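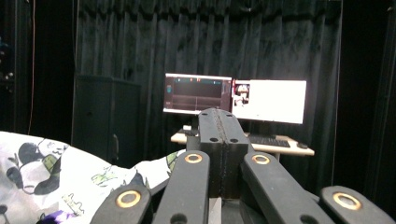
Desk with two monitors, dark curtain behind

Terko (tabletop game)

Terko is a fantasy naval miniatures game published by Fakhoury, played with small resin ships on a blue mat. I've been playing it long enough to have opinions, so take this entry as the wiki's main article plus a good dose of me. If you want the dry version, the front page of the rulebook has one, and it's shorter.

The game is set on the Riselstead, a drowned river valley where rival ports fight over salvage, fishing rights and a lot of old grudges. Most people meet it through the Clamville starter box, which has enough ships for a small fight and a printed paper sea that never quite lies flat (iron it on the back, low heat, with a towel over it). The current rules are the second edition. This article covers that edition unless I say otherwise.

Building a fleet

A standard fleet is 1300 points. You can play smaller, and I'd tell any new player to do just that, but the scenarios and the price lists are all balanced around the full size and things get odd below it. Big ships feel way too good in a tiny game, for one. A single Clamville dreadbarge parked in the middle of a starter game will ruin your friend's evening.

Every fleet needs a flagship and at least two escorts. After that you fill slots from your port's list:

Line ships – slow, tough, and where most of your points end up
Escorts – cheap, quick, good at getting in the way
Raiders – fast and fragile, with boarding crews
Support – tugs, fire boats, the hospital ship everyone forgets to buy

You can't take more support ships than line ships. People miss that rule all the time because it's tucked into the sidebar on harbor fees and not in the fleet building chapter where any normal person would look. I missed it for a whole campaign. Sorry to everyone who sank trying to chase my tugs.

The ports

Clamville is the beginner port, and also the one I never grew out of. Its ships are ugly, wide and covered in shellfish armor, which lets them shrug off the first hit of each turn. They turn like a sofa. You win with Clamville by picking a patch of water you like and refusing to leave it.

The Riselstead Free Boats are the other half of the range. They're raiders, mostly, with sails and oars, and they can move again after boarding if the crew wins the fight. A good Free Boats player is a nightmare. A bad one has a very short game and then gets to help pack up.

There's a third list for hired captains, which either side can dip into. These are single ships with a special rule each and they cost too much, apart from the Lantern Cutter, which costs too little and turns up in nearly every fleet I face. I've asked people to leave it at home and they laugh at me.

How a turn works

Both players secretly set a speed dial for each ship, then reveal together. Slow ships move first and fast ships move last, so the quick stuff gets to react. That one idea is what sold me on the game! Most naval rules I'd tried before made fast ships feel like slow ships with a longer ruler, and here a raider really does get to look at where everybody ended up and choose its moment.

Wind comes next. You roll for a shift at the top of the turn, and anything with sails loses speed if it's pointed the wrong way. Clamville hulls run on steam and don't care, which Free Boats players will complain about until the bar closes.

Shooting uses a pool of dice. A typical broadside is four dice, needing a 4 or better to hit, and the target's armor then takes hits away. Long range is 24 inches for the big guns, though I can't remember the last time anyone hit something out there. Measure from the mast or funnel, never from the base edge. There's a picture in the rulebook showing it from the base edge and the picture is wrong – the official FAQ says so.

Boarding happens last. You need to be touching, both crews roll, and the loser strikes colors. A captured ship counts toward your score but can't shoot for you. I think that's a pity, but I've seen the house rule where it can, and those games spiral fast.

Scenarios

The book has a decent spread. Salvage Rights is the one you'll play the most, with wrecks scattered across the middle and both fleets trying to tow them home. Blockade is good if one of you has Clamville and horrible if both of you do (picture two walls looking at each other). Low Tide shrinks the playable water as the game goes on, and it's my favorite by a mile. Set it up with more sandbanks than you think you need.

Fog at Riselstead gets skipped a lot. It uses hidden markers in place of ships until someone gets close, and you do have to trust each other, plus keep notes. Give it a go anyway, ideally with someone who writes neatly.

Editions

First edition came out as a thin stapled book, and its wind rules were so fussy that most groups dropped them. The second edition arrived in June with the speed dials, the new boarding rules and a full reprint of both port lists. Old ships are all still legal. The old cards aren't, and the points on them are way off now, so please don't bring them to a game and tell me they're close enough.

Fakhoury put up a free FAQ on Dec 15, 2023, which fixed the range measuring mess and quietly raised the cost of the fire boat. It did nothing about the Lantern Cutter.

Painting and storage

The resin is soft and takes paint well after a wash in soapy water. Masts are the weak point. I swap mine for brass wire before priming, and I leave the flags off until the very end – paper flags, thinned glue, curl them around a paintbrush handle while they're damp. For Clamville hulls a brown wash over pale gray gets you most of the way to shellfish, and then a bit of green near the waterline.

Bases are clear plastic in the box. They scratch if you look at them sideways. Lots of players paint theirs to match the mat and I've gone that way too, with gloss varnish over the wake.

For carrying, a flat toolbox with a steel sheet in the bottom and magnets under the bases works great. Foam trays snap bowsprits. I have a little jar of bowsprits now.

See also

Clamville fleet list
Riselstead Free Boats fleet list
Hired captains
Low Tide (scenario)
House rules for captured ships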